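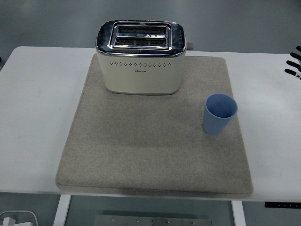
Fig. 1. Toaster and cup on the felt-type mat, white table.

Household Products, session 3: surfaces and small appliances
Notes updated 2025-05-23, replaces the March handout

Today: what a thing stands on, and why it gets left out of the design brief. Bring the Derkach reading, we only got halfway.

Mat first. Soft, speckled, edge slightly raised. Bare table left showing at both sides and along the front. Ask: where does the work area start? Most people put things down inside the edge without being told to. Puris calls this a "soft border" (ch. 4). Know the term, it comes up again.

Toaster. Two slots, one behind the other, lever on the right. So which side is the front? Discuss. Chrome top, cream or off-white body, row of small diamond holes under the chrome. Note the warning triangle is up between the slots, tiny print next to it. Is that were you look when you're putting bread in? Could you read it standing up?

Cup. Pale blue plastic, wider at the rim. Matt against the shiny chrome. Compare how each one takes the light.

Heat and cloth: a felt-like mat is not automatically a heat mat. Check the maker's sheet before you specify one under anything that warms up. Crumbs too, felt holds on to them. Zolora sample book is on the side shelf, please put it back in order this time.

Terms for the test
footprint - the patch of surface a thing takes up
reach - how far the hand goes to use it
soft border - see above

Homework
Pick one appliance at home. Draw it from above with whatever it stands on, mark the reach. Then 100 words on where the warning label is and who it's for. No photos, drawings only.
Hand in at the Kunetti room, tray by the door. Late work goes in the same tray but write LATE on it.

Next time: handles and leavers. Read Derkach to the end.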